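Pidix suturing demos, teleop set

README, release 3
Last touched October 23, 2024
Maintainer: Aarti Pant

Read this before you load anything. Most of the mail I get is answered further down.

What it is

Recordings of people sewing tissue through a two-handed surgical robot, by remote control. Operator sits at the console, moves the hand controllers, the instruments follow. We log the lot. Meant for training a policy by imitation, or for anyone studying how people sew when they can't feel the thread. No scripted motion anywhere, no autonomous segments.

1188 episodes recorded, 1074 kept. Rest dropped for sync faults or missing arm data. A dropped episode was never dropped for bad sewing. Bad sewing is in there, and flagged.

Layout

One folder per episode. Inside:

video - close views from the instruments, plus the fixed view
arms - pose, jaw angle, joint readings for both arms
console - hand controller pose, clutch pedal, scale setting
notes - text file, operator's remarks if any, labeller's remarks if any

Clutch matters. When the pedal is down the controllers move and the arms don't. If you train on raw controller motion without masking clutch you will get garbage, and then you will write to me. Mask it. 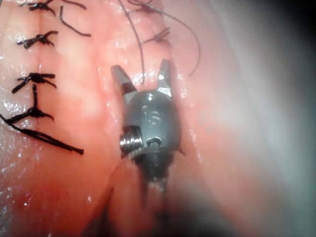
Grasper labels come from the arm log, not from the video. Jaw angle above the threshold is "open", below is "closed", and "holding" is added by hand by a labeller. Watch out for frames where the jaws are spread and a thread passes close behind the gap, those get called "holding" by every automatic labeler we tried and the hand label is the one to trust. Depth is hard from one view. Use both arms' pose if you can.

Task labels

Per segment, not per frame. Segments can overlap, one arm may be reaching while the other is still pulling.

reach
grip needle
drive needle
pull through
hand over
wrap
tie
idle

"wrap" starts when thread first goes over a jaw and ends when the other tool takes the tail. Release 2 ended it later. If you compare numbers across releases, redo them with the remap script, it's in tools. "tie" runs until both ends are let go.

Failed wraps stay in as wraps, with the failed flag set. Same with a dropped needle - flag, no cut. Operators were told to carry on and fix it like they would anyway. Those recoveries are probably the most useful part of the set and I'd ask people not to filter them out by default. 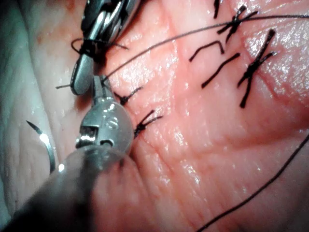
Thibodeaux wrote in after release 2 to say that wrap and tie ought to be one label, that two labellers given the same clip will put the boundary in two different places, and that a policy trained on the split spends its time stuck on the join. Fair on the second point. We had 183 segments where labellers disagreed on that boundary and a third pass was needed. Kept the split anyway, you can merge two labels in one line but you can't unmerge them. There's now a merged copy of the label file for those who want it, same name with _m on the end.

How the demos were taken

Each operator got a practice block first, not recorded. Then recorded blocks with breaks. Scale setting was the operator's own choice and it changes in the middle of some episodes, so read it from the console log each time, dont assume a constant.

No force feedback at the controllers. Operators judge tension by eye, from how the thread lies and how the tissue moves. If you are hoping to learn force from this, the joint readings carry some of it but they're noisy and I make no promises.

Handedness: left-handed operators were not mirrored. Mirroring video flips the curve of the needle path and the knot direction, and we decided against it. Do it yourself if your method wants it.

Two-tool work

The part of the set most people come for. Needle and thread near both tools at once, either hand may take over. 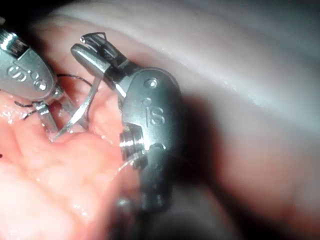 Two instruments working close over the tissue, short black suture end held in the upper jaws.

Things that go wrong when you train on these:

- thin curved shiny thing near the jaws could be needle or taut thread. Our labellers argued about it too. Marked "unsure" where they couldn't settle it. Leave unsure as its own class
- housings look alike, so left and right swap in a tracker. Use the arm id in the log
- glare off metal and off wet tissue, both. Exposure was fixed, we didn't chase it
- big shadows from the tools. Colour augmentation helps a bit

Fixed view

Lower priority when I started, now the one I'd keep if I had to pick. The close views lose context as soon as the tool turns. Fixed view lets you plan the next stitch against the ones already in. Calibration file is in the root folder, redo it only if you crop.
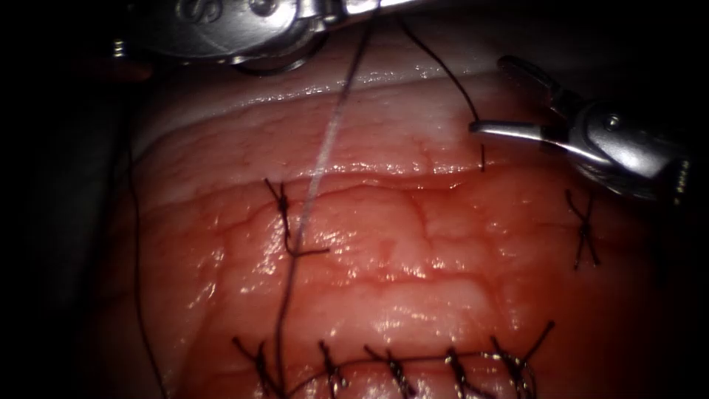 Fixed view. Row of five tied knots along the bottom, one white thread, the other suture dark.

Thread colour is not a label. Don't build anything on it, a lot of episodes have only dark thread.

Converters

Postiren reader is in tools and works. Rutaseo export works for arms and video but loses the clutch channel, see above for why that's bad. Fix planned for December. Patch welcome before then.

Known problems

- some notes files empty, that's normal, the operator had nothing to say
- idle segments at the start can be long. Trim if you like
- console clock drifts against the arm clock in the longer episodes. Corrected times are in the column ending _c, use that one
- spelling of lables is inconsistent in release 1. Not fixing it, use 3

Splits

Split by operator. Please don't reshuffle by episode, the same hands end up on both sides and your score looks better than it is. Held-out operators are listed in splits.txt.

Use

Research only. Not for anything that goes near a patient. A policy that ties a decent knot on this set has tied a knot on this set.

If you publish, cite the release number, and say whether you used split or merged labels. Bugs to Aarti, with the episode folder name in the subject line please. Without it I can't find anything.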